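Compte rendu de visite : journée portes ouvertes de l'atelier Van Acker, site de Drurton
Projet tutoré, 2e année
Publié le 19 mai 2023

On est partis à 12 dans deux minibus, avec une bonne heure de retard sur le planning (merci les travaux à la sortie de Goststead !). Du coup on a raté le café d'accueil et on est entrés directement dans la salle de présentation, encore en manteau, pendant que le directeur du site expliquait l'histoire de la boîte. Je n'ai pas tout noté, mais en gros Van Acker faisait au départ de la tôlerie pour armoires électriques, et s'est mis à la robotique il y a quelques années parce que ses clients demandaient de plus en plus d'opérations de maintenance dans des locaux où on n'a pas envie d'envoyer quelqu'un à trois heures du matin.

Notre projet à nous porte sur le remplacement de modules dans une baie informatique, donc on avait surtout coché l'atelier Edard sur le programme. Edard, c'est leur logiciel maison : on prépare la tâche en simulation, on la rejoue des dizaines de fois en changeant un peu les positions de départ, et seulement ensuite on la passe sur la vraie cellule. La vraie cellule, on l'a vue de loin derrière une vitre. Elle était à l'arrêt ce jour-là pour un changement de câbles, petite déception dans le groupe.

Par contre, la démo en simulation valait le déplacement. L'ingénieure qui nous recevait a lancé une session sur grand écran et nous a laissés poser toutes les questions qu'on voulait (je crois qu'on a débordé sur le groupe suivant, désolée pour eux). Elle nous a montré la liste des essais enregistrés depuis le début de la campagne : 1 034, dont 122 mis de côté parce que le bras touchait un montant. Moi qui pensais que nos 145 essais du semestre, c'était déjà énorme...

Ce qui m'a le plus intéressée, c'est la question de l'approche. Dans notre maquette, on arrive toujours bien en face de la baie, avec une seule trajectoire droite, et on se plaint ensuite que ça accroche. Chez eux, le bras peut venir en biais, ce qui laisse plus de liberté pour le coude mais complique pas mal l'orientation du poignet. On a passé un long moment à regarder la zone du bas, où l'équipement est en retrait entre les rails et où tout est noir sur noir. 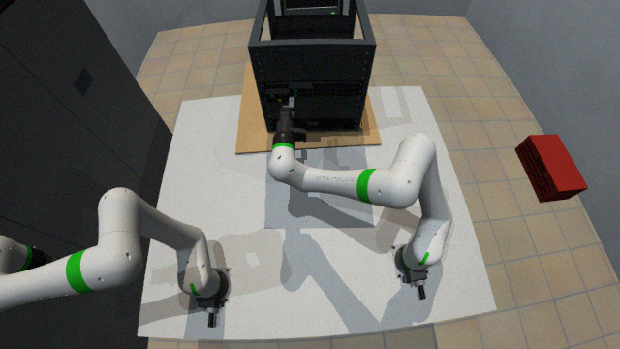 Fig. 1 : Vue de la simulation, le bras droit avance sa pince vers le bas de la baie, tout près des voyants.

On a demandé pourquoi garder deux bras alors que, pour cette étape, un seul va vers la baie. Réponse : le second sert plus tard, pour tenir le module pendant le transfert, et ils préfèrent garder la même installation d'un bout à l'autre de la tâche. Pour nous ça veut dire revoir le budget, ou bien découper la tâche autrement. On en a discuté tout le trajet du retour sans se mettre d'accord !

À faire avant la soutenance de juillet : reprendre nos trajectoires avec une arrivée en biais, ajouter les ombres dans notre simulateur (les nôtres sont désactivées depuis le début, oups) et renvoyer à Van Acker le questionnaire de visite, qui traîne toujours dans mon sac.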